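Threads > Youth sports > Manuela Testa

ok I've been promising this thread since the spring season ended so let's go. How our middle school got a handball team. Team handball, the Olympic one with the goals and the sticky ball, because every single time I say it somebody's dad tells me about the wall he used to hit a ball against in the Bronx.

Background: I teach PE at Nolldale. Small school, one gym, a floor that was last refinished before I was hired. We have basketball, volleyball, cross country, and a wrestling program that shares its mats with the kindergarten tumbling class.

Two years ago Lucrezia Zanetti transferred in as a seventh grader. She'd played handball since she was six. First week of PE she picked up a playground ball, took three steps, jumped, and put it in the top corner of a floor hockey goal from so far out that the whole class just stopped. I stopped too! I had my whistle in my mouth and forgot to blow it.

Next day I had eleven kids asking me how to do the jump thing.

So I did what any reasonable adult does and watched videos until two in the morning. I learned: seven players a side including the goalie, three steps with the ball, no stepping in the six meter area unless you're the goalie BUT you can jump into it as long as you let go before you land. That last rule is the whole sport as far as a twelve year old is concerned.

The budget. I asked for 900 dollars. I got 700, which is honestly more than I expected, and I was told very nicely not to come back until the following year. Balls are cheap. Goals are not cheap. Goals are where the money goes and then the nets come separately, who decided that.

We bought one real goal. One! The other end was taped on the wall for the whole first season. If you're starting out and can only get one, get one, it's fine, you run everything as half court and rotate. Kids do not care nearly as much as you do.

Ball size matters way more than I thought. I ordered the adult ones first because they were on sale and the sixth graders could not close a hand on them at all. Passing was a mess for three weeks. Went down to the small size and it was a different team the same afternoon. I still have the big ones in the closet if anyone near me wants to trade for cones.

We do not use the sticky stuff. Please stop asking. The gym floor has enough problems. 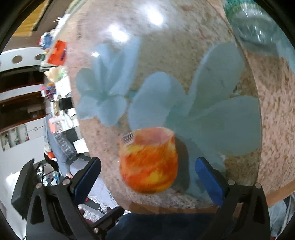 NOLLDALE, May

Season wrap, since a few of you asked how it finished.

We played in the Amato League, five schools plus a rec center, which is every team within a drive I'm willing to do in a school van. Before last year it was three schools playing each other over and over, so this felt huge.

Opening game was away at Rarnudden and we got flattened. I'm not going to post the score, the kids follow this account. Their coach, Gerardo D'Amico, came over afterward and spent twenty minutes showing my wings how to open up the angle before they shoot. In his own gym, after beating us, with his team already eating their snacks. I've coached other sports a long time and I could count on one hand how often that's happened.

We used his wing drill at every practice after that. Here it is, steal it: put a cone in the corner, player starts behind it, gets the pass on the run and has to jump toward the penalty line instead of straight at the goal. Ten reps a side. The left side will be terrible. Keep doing the left side.

Goalies!! Nobody wants to be goalie and then one kid does and you protect that kid with your life. Ours is Vicente Saavedra, eighth grade, used to be a soccer keeper, and the first thing I had to do was talk him out of diving. You don't dive in handball, you make a giant X and you let it hit you. He thought this was the funniest thing he'd ever heard. He's now extremely good at letting it hit him.

We won our first one at home in week four, by a goal, on a penalty throw with the clock already at zero. Lucrezia took it. She bounced it under the goalie's foot. I yelled so loud the librarian came down the hall.

We scored 128 goals on the season. I know that because Liliana Mazza, sixth grade, out the first half with a broken wrist, kept the book for every single game and then kept keeping it after she was cleared to play. She'd come off the court and hand me her water and ask for the clipboard.

Liliana would also like it known that goal number 100 was hers. It was against Zodasano, it went in off somebody's knee, and it counts.

Finished third. Lost the semifinal to Rarnudden (yes, again, but by two this time, and we led at the half) and then won the third place game. There are no trophies for third in this league so the parents brought orange slices and a sheet cake and that was that.

Things I'd do differently: start the defense stuff earlier. I spent so long on shooting, it's what they wanted, that we got to the first game with kids who had never really practiced standing in a line and shuffling. It's boring and it's half the game.

Also I'd learn the ref signals before the season. I was asking a twelve year old what the calls meant. She was patient about it.

Couple of questions from the replies so I don't have to answer them one by one:

Yes it's coed. All the teams in our league are at this age. No plans to split it.

Contact, yes, some. More than basketball. We teach it front on, arms up, no grabbing from the side or behind, and I pull kids who do it. Jammed fingers were the main thing this year. Tape.

Gym shoes are fine. Don't let anybody sell you special shoes for a sixth grader.

Tryouts, no. If you come to practice you're on the team. I'll revisit that when I have more kids than jerseys, and looking at the fifth graders who hung around in the bleachers this spring that might be next year.

Second goal is ordered!! It's coming in pieces over the summer and I've been told there's an Allen wrench. If you're a Nolldale parent and you own a drill, message me.

Summer open gym starts the second week after school lets out, mornings, 9 to 11, bring water. Incoming sixth graders welcome, and siblings if they can catch.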